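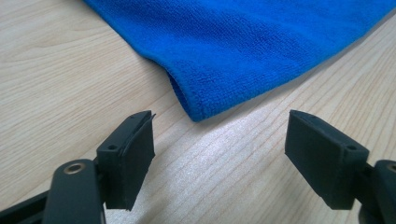 Zodwa Potgieter reckons the Zarnberg pool should have gone back to early opening years ago, and she told me so before I'd even got my goggles off. She has been swimming there since it had one change room and a vending machine that only took coins, so I'm inclined to listen.

Anyway, the news is that she's got her wish. From the first week of May the doors will open at half past five in the morning, an hour and a half earlier than now. The notice went up at the front desk on 2026-02-13 and I may have done a small dance beside the kickboards (sorry to the lady in lane three).

The change comes after a petition that picked up 893 signatures, mine included, though I signed on a very wobbly clipboard in the car park and I doubt anyone could read it. Oda Solheim, the centre manager, told me the trial will run for 110 days and that they want to see 200 early swimmers a week before they make it permanent. I asked what happens if we only get 190. She laughed and said to bring a friend.

Now, the fine print. Only the 25-metre pool opens early – the hydro pool and the sauna stay on their old hours, which won't please my neighbour. The café isn't opening early either, so it's a thermos or the bakery on Björklund Street, and the bakery does a very good cheese scone. Concession cards still work. If you come in by the Detelora Road gate, it stays locked until seven, so park around the front.

Lane bookings are open now at the desk or by phone. Lanes one and two are for slow swimmers, and please, please be truthful with yourself about that! I'm a lane two person on a good day and I've made my peace with it.

The learn-to-swim timetable hasn't changed. Squad training moves to lanes five and six until eight.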